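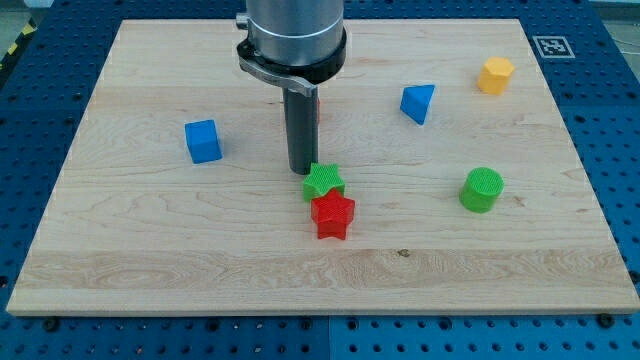
Maple board on a breadboard table, finish or leave bare?

Velta2000
Board is maple, three screws along the bottom edge into the blue perforated top. Blocks live on it: cube, wedge, hex, two stars. Want to keep it pale. Oil? Poly? Nothing? Need to decide before February.

grainy_pisico
Leave it bare. Sand to 100 and stop. Blocks slide around on anything glossy.

Tamihana
100 is way too rough, you'll see every scratch on wood that light. I go up to 4000 on mine, wipe with a damp rag in between. Nice dark band along the lower third btw, finish would bring that out.

grainy_pisico
4000 on a work board?? thats a jewelry box. Waste of an evening.

Velta2000
Don't want the band darker, it already pulls the eye away from the blue cube. So no oil I guess.

zenthorpe50
Water based poly, matte, two thin coats. Stays pale. Oil goes yellow on maple, and then your yellow hex gets lost.
Also how do you get that mesh texture on the stars? Mine come out smooth on top.

Velta2000
Got them like that, cant help sorry. Red one and green one both have it.

Tamihana
Matte poly is fine but do the underside too or it cups. Pull the screws first, dont finish around the heads.

grainy_pisico
Mine's been bare for years, never cupped. Just saying.

Velta2000
Ok poly, both sides. Stopping at 2000 grit, dont yell at me

zenthorpe50
Too fine for poly, it wont grip. Go coarser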